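Stock Keeping for Small Shops and Workshops
Handout for session 4: Naming, places and the yearly count
Prepared by Jarmila Tóth, 13/04/2023

Last session we spoke about buying and delivery notes. Please bring your own delivery notes again, as we will use them in the exercise at the end. Those who missed the session can copy the notes of Johanna Sutter, who has kindly left them in the folder at the front.

1. What is a stock item?

A stock item is a thing which you keep in the same form, under the same name, and which you can replace by another of the same kind. If a customer would notice the difference between two pieces, then they are two items. A blue enamel mug and a green enamel mug from the same maker are two items, even when the price is equal. A mug with a small scratch is a third one, if you plan to sell it cheaper.

Many beginners make the list too fine. In a sewing shop I once advised, every thread colour from every delivery had its own line, and the list grew to 1184 lines. The owner could not find anything in it. We joined the deliveries together and kept only maker, thickness and colour. After this work the list had fewer than 500 lines, and she could read it on a quiet morning.

Ask yourself what question the list must answer. Usually the questions are: do I have it, where is it, and when must I order again?

2. Names and numbers

The name is for people and the number is for the list. You need both.

A good name begins with the noun. Write "brush, flat, 30 mm" and do not write "our nice flat brush". When the noun comes first, the brushes stand together in the alphabet. Use the singular form always. Decide once if you write "grey" or "light grey" and keep a small page with these decisions. My own page is older than my computer and I still use it.

For the number there are two schools. The first gives every item a number with meaning, for example the first digits for the group and the last digits for the size. The second simply takes the next free number. I prefer the second. A number with meaning looks clever for one year, and then you have a group with no free numbers left, and somebody puts garden gloves under kitchenware. In the Fakuvis exercise list you will find both kinds mixed. Please mark the places where this makes trouble.

Never give an old number to a new item. If you stop selling something, the number rests.

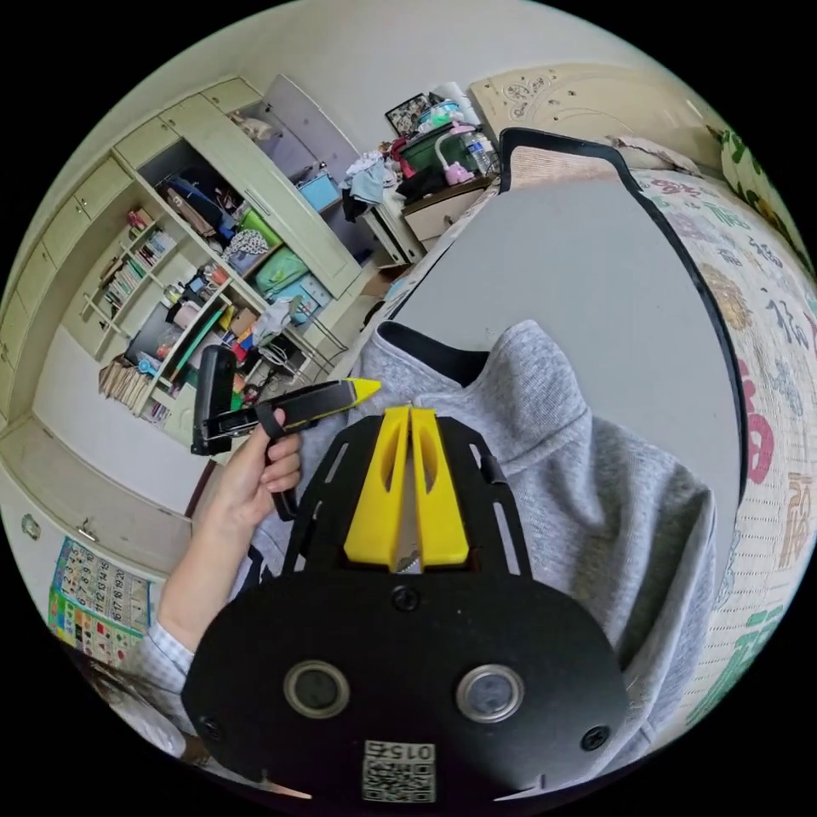 3. Places

Every item has one home place. It may have a second place for reserve stock, but then the reserve place must be written in the list also. "In the back" is not a place.

Write places from large to small: room, shelf, level, box. So B-2-3-1 is room B, second shelf, third level, first box. Count the levels from the floor upward. If you add a level on top later, the old names remain correct.

Heavy goods go between knee and shoulder height. Goods which you sell every day go near the door or the counter. Things that look alike should not be neighbours — this one rule prevents more mistakes than any software I know. Two sizes of the same screw in two open boxes side by side will be mixed before the end of the month.

4. Counting

The full count is done once a year. In our example firm, Ortner, it is done in November, before the busy weeks begin. Larger firms also count a little every week, so that each shelf gets its turn. Small shops can do this too and it is less tiring.

How to do the full count:

a) Put away all deliveries and write them in the list.
b) Stop moving goods. Hang a note on the door if necessary.
c) Work in pairs. One person counts and says the number, the other writes.
d) The person who writes should not see the number from the list.
e) Put a coloured sticker on each box that is finished.
f) Compare in the evening, and count the differences again the next day with fresh eyes.

Small differences are normal. At Ortner the list showed 900 paper bags and the count did not agree with it, and the reason was simple: staff took bags for their lunch. Such a difference you write off and forget. A difference in expensive goods you must follow until you find the delivery note or the bill.

5. Exercise for next session

Use the Nekero sheet, or your own stock if you prefer. Choose one shelf.

Give each item a name with the noun first. Give the shelf a place name. Count it, write the result with the date, and then ask another person to count the same shelf without seeing your paper. Bring both papers, also when they do not agree.

Words to know: write-off, reserve stock, reorder point, home place, blind count. The reorder point comes in the next handout, together with the Nono supplier catalogue. You do not need to buy the catalogue, one copy lies in the classroom.

Contact: course office | Copyright Jarmila Tóth | Back to top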